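From: Lorna Enriquez
To: table-and-home list
Subject: Re: Candle holders for a long table – mixing glass and black?

Maiara Rocha wrote:
> We're setting one long table for my parents' anniversary in March and I
> have a box of black candle holders, the plain kind with a thin stem. My
> sister wants to bring her pressed glass ones. I say they'll fight with
> each other. Also, does anyone have a way to get old wax out of the little
> cups? I've been picking at it with a butter knife and I've already
> scratched one.
>
> Maiara

Hi Maiara, and hello everybody, I've been quiet since the holidays but I do read along with my coffee every morning.

First, congratulations to your parents! Please tell them so from me. And put down that butter knife. Gilmar Sales told this list years ago to set metal holders in the freezer for an hour and then push the wax out with a wooden skewer, and I've done it that way ever since. For the glass I would never use the freezer. I run warm water (from the tap, not the kettle), let the holder sit in it until the wax goes soft, and wipe it with a paper towel. Don't let the wax go down the drain. My husband can tell you what the plumber charged us, and it was 110 dollars.

As for mixing them, I'm on your sister's side, I'm afraid. Black stems on their own can look a little stern, and ribbed glass on its own can look like your great-aunt's sideboard – which I happen to like, but I know not everyone does. What I would watch is the height. Keep the tall ones toward the ends and the shorter ones in between, so people can still see each other over the potatoes. And if you have only a few black ones, give them a low stand or a tray of their own and let the glass have the bare wood.
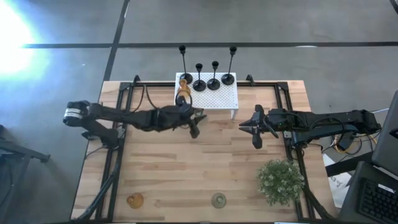
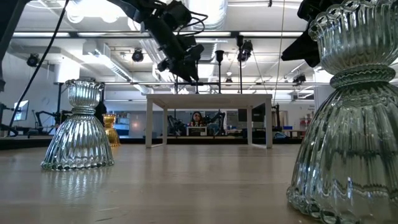 If your sister has any colored glass, let her bring it. One amber piece next to clear ones warms everything up, and you won't need much in the way of flowers. I would skip a tablecloth too if the table is a nice one, but put a saucer or a scrap of felt under anything with a beaded foot, as those can be rough on a finish.

Now, candles. Jeferson Conceição swears by the Hellwig tapers and I've come around to them. I bought a box of 50 last fall and have 6 left. They do run a hair wide for some cups, so shave the bottom a little with a vegetable peeler, turning as you go. Try one in each holder before the day of the party.

How many people are you seating, by the way? And is it the dining room or out on the porch?

Warmly,
Lorna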